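Prastum Retail Room, Galard Building
Shelving, Floor and Exits: Walk-Through Checklist
Form 1507, version 2
Date of walk-through: Feb 13, 2026
Previous walk-through: October, carried out by Chu

Key: OK / FIX / ASK. ASK means I was told something and have not seen proof of it.

The October sheet has OK in every box and not a word in the comments column. I have done enough of these to doubt a sheet like that, so I started over and did not copy anything forward. Where my answer differs from October, I say so.

SECTION A. GETTING IN AND OUT

1. Main door opens fully and closes by itself
OK. Closes slowly. I let it go five times and it latched each time.

2. Second door unlocked from the inside during working hours
OK. Opened it myself. The sign on it says "Keep Clear," and I would put more faith in the sign if the cleaning cart had not been parked in front of it when I arrived. Cart moved while I was there. See item 22.

3. Exit signs lit
OK on power. ASK on battery. I was told the backup was tested. The tag has no date on it, and a tag with no date is a piece of cardboard.

4. Walkway from the shelving to the main door at least 42 inches wide
OK, barely. I got 42 inches at the tightest place and more everywhere else. The floor plan on the wall shows a good deal more than that. The plan was drawn before the last rearrangement and should come down.

5. Emergency contact card posted by the door
FIX. There is a card. One of the phone numbers reached a fax machine.

SECTION B. FLOOR

6. Carpet lying flat, no ripples
OK. Walked the length of the run in both directions, then again dragging my heel.

7. Seams tight
OK, with a comment. The seam nearest the main door is sound today. October also says OK, and there is clearly newer adhesive along it, so either it was repaired after October or it was not OK in October. Would like to know which.

8. Carpet edge secured at the baseboard
OK along the long wall. I did not move anything to look behind it.

9. Floor color and pattern do not hide small dropped items
ASK. I know this is an odd line on the form, but I agree with it. Gray stripes are kind to dirt and unkind to anyone looking for a dropped bottle cap. The answer given to me was "we'd notice." I dropped a dark cap on purpose near the shelving and walked past it once before I spotted it. Suggest a proper look at the floor at closing, with the lights still on.

10. No cords crossing the walkway
OK at the time I looked. Cords are the item most likely to be fine on inspection day.

11. Spill kit available and complete
FIX. The kit is in the hall closet, behind a stack of folding chairs. Absorbent pads present, gloves missing. With soda stocked at the top of the shelving this needs to be in the room.

SECTION C. SHELVING

12. Unit stands level
OK front to back. Slightly low at the far end, within what the leveling feet can correct. I was told it "settled." Carpet does let a unit settle, and I will accept that once. If it is lower still at the next visit, I will not.

13. Unit fixed to the wall or otherwise kept from tipping
ASK. The paperwork from Galard says brackets were supplied. Supplied is a different word from installed. I could not get a flashlight far enough in to see. Somebody needs to send a photo of the actual bracket with the actual screw in it.

14. Heavy items kept low
FIX. This is the one I argued over. Soda bottles are standing in a row on the top shelf, and the snack boxes, which weigh next to nothing, are on the shelf below. It should be the other way around. I was told the bottles look better up there. They may well. They also have the farthest to fall, and a full bottle landing on a foot is a report that somebody has to write.

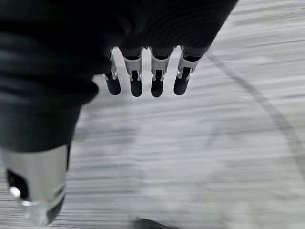
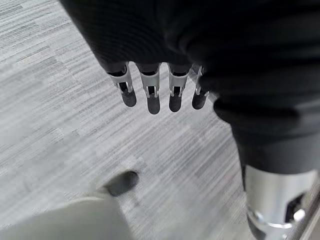
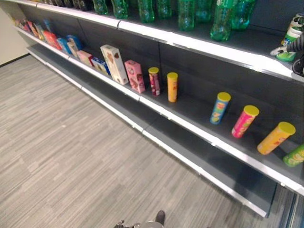

Item 14, shelving area. Gray floor in all three; the bottles and boxes are in the last one.

15. Front lips in place on every shelf
OK. White lips, all firmly clipped. I pulled on each. Please note that a lip stops a bottle from sliding off. It does little for one that gets knocked at the neck, and I have heard the lip offered as the answer to item 14 more than once.

16. Tall, narrow boxes not standing where they can topple forward
FIX. The white carton with the brown and red pictures on it stands taller than anything else on the middle shelf. I pressed the top edge with one finger and it rocked. Lay it down or back it up against the panel. One of the boxes along that shelf is leaning and another is tilted over already, and while a leaning snack box is no danger to anyone, it tells me how often the shelf gets straightened. The daily log says every morning.

17. Shelf load label present and readable
FIX. The label says 200 pounds. It does not say whether that is per shelf or for the whole unit, and the two people I asked gave me different answers, both very sure of themselves. Get it in writing from Galard and put up a label that finishes the sentence.

18. Shelf supports fully seated in their slots
OK. Checked by hand from underneath. This is the item I would expect to be skipped, so I am stating plainly that I did it.

19. Back panel secure, no gaps
OK. Dark gray panel, no movement when pushed. October calls this panel "new." I doubt it. There is old tape residue on the back of it, low down, at the end I could reach.

20. No sharp edges or bent metal within reach
OK, apart from one burr under an end bracket, felt with a glove on. A minute with a file will take care of it.

21. Top shelf reachable without climbing
OK for me. I am not short. Ask somebody shorter to restock it and watch what they do with the shelf below. If a step stool is needed, it has to be kept in the room, and it has to be a step stool. I was shown a crate.

SECTION D. WORKING PRACTICE

22. Carts and supplies stored away from exits
FIX. See item 2. I am told the cart is "never" left there. I have now visited twice and seen it there twice.

23. Items near the shelf ends set back from the edge
FIX. End positions take the most knocks from anyone or anything reaching in from the side. Leave a hand's width free at both ends. It costs you almost no display room.

24. Damaged or leaking packages removed the same day
ASK. I found none leaking. The removal log is blank for the whole period. That could mean there were no damaged packages at all, and it could mean what a blank log usually means.

25. Stock dates checked
OK on the few I picked up. I did not check them all and this line should not be read as if I did.

26. Fingers and hands kept clear when shelves are moved up or down
ASK. There is a written rule for this, two people required, one at each end. The rule is good. I have not seen it followed because no shelf was moved while I was there.

SECTION E. LIGHT AND AIR

27. Light reaches the whole length of the run
OK overhead, with a comment. The front edges of the shelves are bright and the backs are dim, worst under the top shelf. Anyone checking for a leak at the back needs a flashlight. Keep one there, with batteries that somebody has tried.

28. No glare at eye level
OK. The white lips throw back some light. Noticeable, not a hazard.

29. Vents not blocked
OK. One vent, dusty. Vacuum it.

30. Ceiling tiles in place
OK. One stained tile by the second door. Clusus says the roof leak behind it was repaired. The stain has a pencil line drawn around it with no date. If the stain grows past the line we will know something, and until then we know only that somebody owns a pencil.

ITEMS TO CLOSE, IN THE ORDER I WANT THEM DONE

Item 14: bottles to the bottom shelf. Same day.
Item 13: photo of the wall bracket, or an admission that there isn't one.
Item 2 and item 22: cart moved for good, floor tape put down by the second door.
Item 11: spill kit into the room, gloves added.
Item 16: tall carton laid down or moved back.
Item 17: load label corrected.
Item 5: contact card reprinted, each number called before it goes up.
Item 21: step stool in, crate out.
Item 23: shelf ends cleared.
Item 20: burr filed.

All ASK items stay open until I see paper or see the thing itself. A phone call will not close them, and neither will "Chu already checked that."

COMMENTS FROM SITE (added after the walk-through)

Site: Bottles will be moved. We would like it noted that none has ever fallen.
Reply: Noted. There is no incident log for this room, so I can't say whether that is true and neither can you. Please start one.

Site: The 200 pound figure is per shelf.
Reply: Who says? Send it in writing and I will change item 17.

Site: Cart was there for ten minutes while the carpet was being vacuumed.
Reply: Fine. Park it on the other side of the room for those ten minutes.

Site: Can item 9 be removed from the form? It has never been a problem.
Reply: No. The cap I dropped is still somewhere under the end of the shelving. I found it, put it down to write this up, and kicked it. Please pick it up.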